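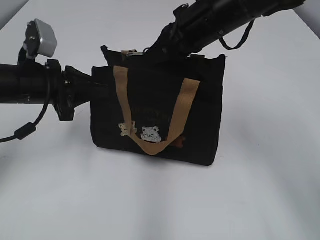 Figure 1. Small black tote with tan webbing handle and printed front panel, on the white bench.

Progress report to Restel: handle and closure durability of small fabric totes
Elcombe bench, reporting period to Wednesday, January 1, 2020

1. Status

The work is on schedule for the closure tests and behind schedule for the print tests. Handle testing is complete for the first batch of bags and has started on the second. Spending is within the agreed budget and no change to the total is requested. One change to the scope is put forward in section 6.

2. Background

Restel asked for a plain account of how small lined totes fail in daily use, and which parts of the pattern should be altered before the next order is placed with the maker, Ono. The bags are sold as lunch and errand bags. They are light, cheap to replace and rarely repaired, so a fault in the handle or the zip normally ends the life of the bag. The returns passed to us in August were mostly handle faults, with zips second. Few customers complained about the print, although it was mentioned in the comments alongside other faults.

The batch under test consists of 30 bags in two patterns. Pattern A is the black bag with tan webbing handles and a printed front, as in Figure 1. Pattern B has the same body with narrower handles in black webbing and no print. Both close with a zip along the top.

3. Work done in this period

3.1 Handles

Each bag was loaded with sealed packs of sand, lifted by both handles, held and set down again. One run is 300 lifts. Bags were inspected at the end of each run for broken stitches, movement of the webbing and distortion of the panel.

29 bags completed the first run with both handles attached. The remaining bag, of pattern B, lost one handle when the stitching pulled through the top hem. The webbing itself was undamaged. The hem had been folded once at that point instead of twice, and the stitches had only a single layer to hold. We regard this as a making fault, although it shows how much the joint depends on the fold.

On pattern A the load is carried further down the panel, as the webbing is sewn to the face of the bag below the rim. Stitch damage was lower than on pattern B. Some creasing appeared in the side panels after loading and did not come out when the bags were left to stand overnight. It has no effect on strength.

3.2 Zip closure

The zips were opened and closed with the bag empty and again with the bag filled. Filled bags needed a noticeably stronger pull over the last part of the travel, where the rim is pushed outwards by the contents. With empty bags the difficulty was different: the rim is soft, it folds in beside the zip, and the lining can be caught in the teeth. Most snags cleared by reversing the slider. Two did not, and the lining was torn in freeing them.

The small metal pull lies flat against the rim when released. This keeps it from catching on other things but makes it awkward to pick up with a gloved hand. A cord loop was fitted to several bags as a trial. It was easier to find and did not affect the run of the slider. Kong has quoted for a moulded pull of similar length, and samples are expected early in the next period.

3.3 Standing and shape

An empty bag should stand upright on a flat surface so that it can be packed with one hand. Pattern A did so in every trial once the base had been pushed out fully. Pattern B stood less reliably and tended to lean towards the rear panel. The cause has not been found. Both patterns are cut from the same body pieces, and the likeliest explanation is the way the bags were folded for delivery – the pattern B cartons were packed more tightly.

3.4 Print

Only the dry rub test has been carried out. The lighter areas of the print, including the bear figures, showed slight dulling and no cracking. The dark lettering on the centre of the panel is hard to read against black fabric even on an unused bag, so wear to it could not be judged by eye. We suggest that Ono be asked for a lighter ink, whatever the outcome of the wash tests.

4. Problems and delays

The wash tests were put off when the drying cabinet failed its temperature check. A replacement thermostat has been fitted and the cabinet is being checked again. The delay to the print results is 2 weeks.

The first set of sand packs leaked at the seams and was withdrawn. Lifts made with those packs were discarded and repeated at the correct load.

5. Plan for the next period

Complete the second handle run on all remaining bags.
Carry out wash and wet rub tests on pattern A.
Fit the Kong pulls and repeat the zip tests, empty and filled.
Store both patterns unfolded for a week and repeat the standing trials.
Unpick one handle joint from each pattern and record the stitch spacing.

6. Decision requested

We ask Restel to agree to a small extra trial in which the top hem of pattern B is folded twice and reinforced with a strip of tape. The cost can be met from the amount set aside for spare bags. Ono can supply the altered bags with its next delivery if the request reaches them before the cutting date. Without this trial the report can state that the single fold is weak, but it cannot say whether the tape is worth its cost.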